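4. Budget and purchasing

The department gave our group a budget for spare parts and upgrades to the two-arm cell, to be spent before the end of December. Amarachi Ekpo kept the parts list and I did the comparison of suppliers.

We asked for quotes from Stostavine and Kütt. Kütt was cheaper on servos but had a minimum order of 500 euros, and we did not need that many. Stostavine would sell single units, with delivery in 13 working days. The foam fingers were only listed by Grumus, in packs of 4, at 80 euros a pack.

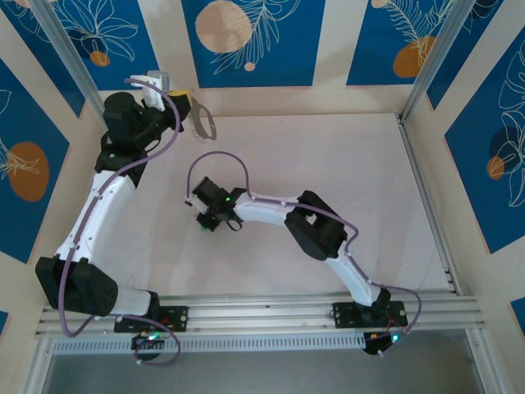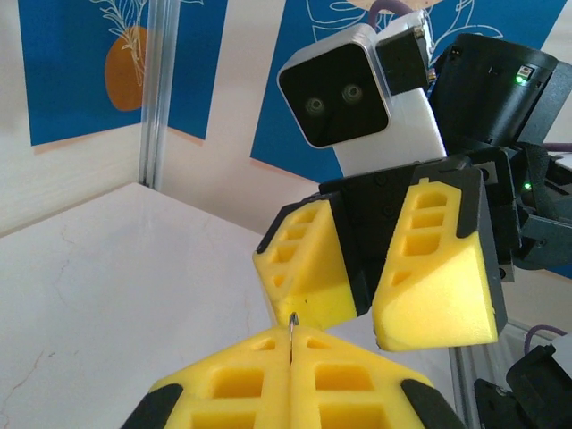 The cell with both arms on the rail, and a wrist camera view of the yellow foam fingers holding a small metal hook.

We split the list into parts that wear and parts that can break. Fingers and cables went in the first group and were ordered first. Servos and control boards went in the second. We decided to keep one spare servo and one spare board on the shelf – a full spare arm was discussed but it would have used up the whole budget.

The order to Stostavine was sent on Friday, September 10, 2021. The Grumus order had to wait for a new supplier form, and this cost us more time than comparing the prices did. Next time we would ask the finance office for the form before asking for any quotes.

Software was left out of the budget. The Nallurine licence is paid by the department and runs until next summer, so it is listed in Appendix B at zero cost.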